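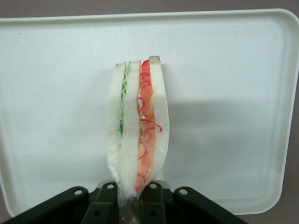
Petrenko Garage – Pre-Season Inspection Checklist for Street Rods and Older Pickups

Revised in July. Print it, take it out to the car, and write on it. The comments under each item come from cars we have had in the shop at Dustholm. They are there because the short version of this list kept getting ticked without anyone looking at anything.

Use it for any car with a carburetor and a separate frame. Most of it works for later cars too. If your car has air bags or a fuel injection conversion, you need the extra sheet at the counter.

Mark each line OK, FIX or PARK. OK means you looked and it is fine. FIX means it can wait up to two weeks of light driving. PARK means the car does not leave the garage until it is done.

BEFORE YOU START

[ ] Car on level concrete, wheels chocked
[ ] Battery ground cable off
[ ] Engine cold
[ ] Jack stands under the frame or axle, rated for the car
[ ] Fire extinguisher within reach, needle in the green

Comments: Do not use cinder blocks. Do not use the jack by itself, even for a quick look. Once the car is on stands, push on the fender with both hands. If it moves on the stands, let it down and set it again.

Powder extinguishers pack down when they sit. Turn yours over and tap the bottom with a rubber mallet a few times a year. If the pin is rusted in, replace the whole thing.

FUEL

[ ] Tank straps tight, no rust through
[ ] Filler hose soft, no cracks at the clamps
[ ] Rubber lines dated and under 6 years old
[ ] Hard line clipped to frame, no rubbing
[ ] Filter clean
[ ] Carburetor dry at all gaskets
[ ] Both return springs on the throttle

Comments: Most of our PARK marks are in this section. Old rubber line looks fine on the outside and comes apart on the inside. Bend it double. If you see small cracks on the outside of the bend, it is done. If there is no date on it and you did not put it on yourself, treat it as old.

Worm-drive clamps cut into soft hose. We use the rolled-edge kind on anything that carries fuel.

The glass filters look nice in an engine bay but we don't install them. They loosen with heat. If yours has one between the pump and the carburetor, mark it FIX and get a metal one.

Two return springs, each strong enough to close the throttle alone. Unhook one and check, then do the other. One spring inside another on the same hook counts as one.

BRAKES

[ ] Pedal firm, does not sink when held
[ ] Fluid level and color
[ ] All flex hoses, turned lock to lock
[ ] Hard lines, full length
[ ] Wheel cylinders dry behind the boots
[ ] Lining or pad thickness
[ ] Drums and rotors, no cracks
[ ] Parking brake holds on a slope

Comments: Peel the boot back on each wheel cylinder. A little dampness is normal. If it drips, mark it PARK and do both sides of that axle.

Hold the pedal down with steady pressure while you count slowly to thirty. If it goes down and you can't find a leak, the master cylinder is passing fluid inside.

Flex hoses have to be checked with the wheels turned all the way each direction and with the suspension hanging and loaded. A lot of hoses that look fine on stands touch the tire on the ground. We had a coupe in with the Petano front kit where the left hose cleared the control arm by the thickness of a business card. It needed a different bracket, and the owner had driven it two summers that way.

If the car has a single master cylinder, there is no second circuit. You can drive it, but the rest of this section has to be perfect. We will fit a dual cylinder to most frames and can quote it over the phone if you know what pedal assembly you have.

Don't mix silicone fluid with the regular kind. If you don't know what is in there, flush it or ask us to test it.

STEERING AND FRONT END

[ ] Free play at the wheel
[ ] Steering box bolts tight to frame
[ ] Column joints, set screws and lock nuts
[ ] Tie rod ends
[ ] Kingpins or ball joints
[ ] Wheel bearings adjusted, new cotter pins
[ ] Tires clear everything at full lock

Comments: Have a helper rock the wheel while you watch from underneath. Start at the column and follow the movement down to the tire. Wherever the movement stops, that's your loose part.

Column joint set screws need a dimple in the shaft to sit in. Threadlocker on a smooth shaft is no good. Mark PARK if you find it.

Cotter pins are used once. If you took it out, it goes in the trash.

Loose steering boxes often turn out to be a cracked frame around the bolts. Clean the area with a wire brush before you decide it only needs tightening.

WHEELS AND TIRES

[ ] Date code on every tire, including the spare
[ ] Sidewalls, inside and outside
[ ] Lug nuts match the seat in the wheel
[ ] Lug torque set with a torque wrench
[ ] Pressure cold

Comments: Tread is not the problem on these cars. They get old before they wear out. Look at the inside sidewall with a flashlight.

Cone seat nuts on a flat seat wheel will come loose. Take one off and look at both surfaces.

Torque again after the first drive. Chrome nuts especially.

ELECTRICAL

[ ] Battery held down, terminals clean
[ ] Main fuse or breaker near the battery
[ ] Grommet at every hole in sheet metal
[ ] Harness away from headers and linkage
[ ] Headlights, both beams
[ ] Brake lights, turn signals, tail lights
[ ] Horn
[ ] Wipers

Comments: A battery in the trunk needs a fuse at the battery end. At the starter end it protects nothing. The cable should run in a sleeve anywhere it goes through or along metal.

Pressure brake light switches wear out often. Watch the lights while someone presses the pedal gently, the way you would in traffic. If the lights only come on with a hard push, change the switch.

On cars wired with the Illular panel, check the ground stud behind the dash. It is easy to leave finger-tight and it causes strange gauge readings. We get calls about bad senders that are only that stud.

COOLING

[ ] Coolant level and strength
[ ] Hoses, squeeze at both ends
[ ] Cap seal and pressure rating
[ ] Fan blades, no cracks at the rivets
[ ] Fan shroud clear of the blades
[ ] Belt tension and condition

Comments: A hose that is soft near the clamp and hard in the middle has oil in it or is worn out. Replace either way.

Flex fans crack at the rivets. Wipe the hub clean and look at it from the front and the back. Any crack is PARK, and keep your face out of line with the fan until it is off the car.

UNDER THE CAR

[ ] Driveshaft joints, no play
[ ] Driveshaft loop, if fitted
[ ] Transmission mount
[ ] Exhaust hangers and joints
[ ] Frame welds
[ ] Spring shackles and U-bolts
[ ] Seat belt anchor bolts from below

Comments: Seat belt bolts should come through into a thick plate or a threaded boss. A fender washer on floor sheet metal will pull through. Mark PARK for that seat.

Exhaust leaks ahead of the rear bumper can put fumes in the cabin. With the engine running, feel for puffing at the joints with a rag held near them, not your hand.

ROAD TEST

[ ] Short loop near home, low speed
[ ] Three stops from moderate speed, no pull
[ ] Hands light on the wheel on a flat road
[ ] No new smells or drips after parking
[ ] Recheck fluids and lug nuts

Comments: Keep it close to home. After the loop, park over clean cardboard for an hour. Read the cardboard from front to back and match the spots to the car. Do a second underbody look after roughly 300 miles – new parts settle and bolts that were tight in the garage may not be.

PARTS AND QUESTIONS

Bring the marked sheet to the counter. It saves time if we can see what you found. Brake hose, fuel line and cotter pin assortments are on the front wall. The return spring kit is part number 703 and fits most four-barrel carburetors; bring your bracket if it is homemade.

The Dustholm shop closes at 4 p.m. in July. Lift time for customer inspections is by appointment, and we do not lend jack stands.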